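# Planning the buy before the buy

When I signed up for the two-arm project I figured I'd be writing control code all semester. Instead I got the spreadsheet! My part of the report is about how our group decided what to spend money on, what to put off, and how much of the job we could do in simulation first (a lot, as I found out in April).

The department gave us $2,152 for the year. That's real money to me, and it is very little money if you want hands with fingers. So we set up the desk-tidying task in the simulator: a marble table, a mug, a book, an organizer with four compartments, and the two arms waiting in front.
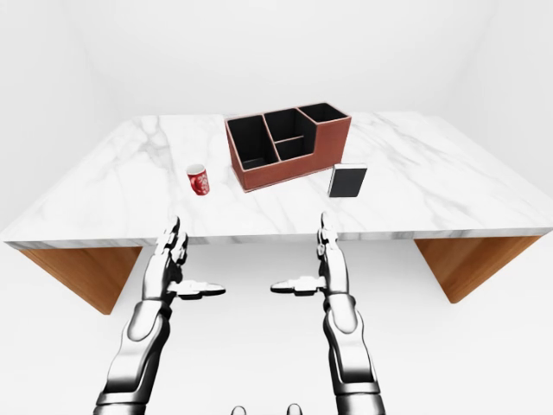 Ekua Aidoo

My first draft of the budget was basically a wish list. I had a used pair of hands from Biltgate on there, plus a workstation, plus a table, and the total was so far over that Kiprono just laughed and handed it back. Fair enough. He told me to start from the task and write down only what the task needs, so that's what I did the second time.

The task is putting the book into the organizer and leaving the mug alone. For that we need:

- two arms that reach the back of a desk
- hands that can close on something thin
- one decent graphics card for the simulator
- props (cheap, thank goodness)

Arms we can borrow from the teaching lab through Teresa Cronin, as long as we book ahead and pay for our own mounting plates. Hands were the big question. Skokdale quoted us $458 for a simple two-finger pair, and Mikuš wanted more than 400 for a single hand with a thumb. I went back and forth on this for days – I really wanted the thumb.

What settled it was time in the simulator, which costs us nothing but electricity.
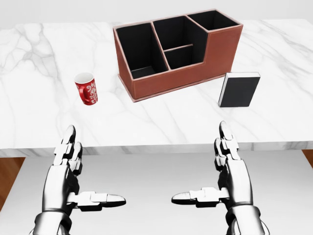
Yiğit's point was that we shouldn't order any hand until we'd tried the same grasp with a full hand and with a plain two-finger one, on the same table with the same props. So we put the Mikuš order on hold and made the graphics card the first purchase. I was a little sad about it, but the card gets used every day and a hand would be sitting in its box until fall.

Props came to $87, and that includes a leather-look organizer, a mug, and a spare mug (Kiprono insisted). I also asked Zudedov about mounting plates. They were nice on the phone but they only cut in batches, so we'd have to split an order with another group. Ebenezer Ackah is asking his team if they want in.

Things I'd do differently: get shipping in writing up front, and keep a repair line in the budget from day one. I forgot both. The repair line is in there now, and it's small, but Teresa signed off on it.

Still open are the plates and the final pick on hands. The updated sheet is in our group folder under "purchasing", second tab.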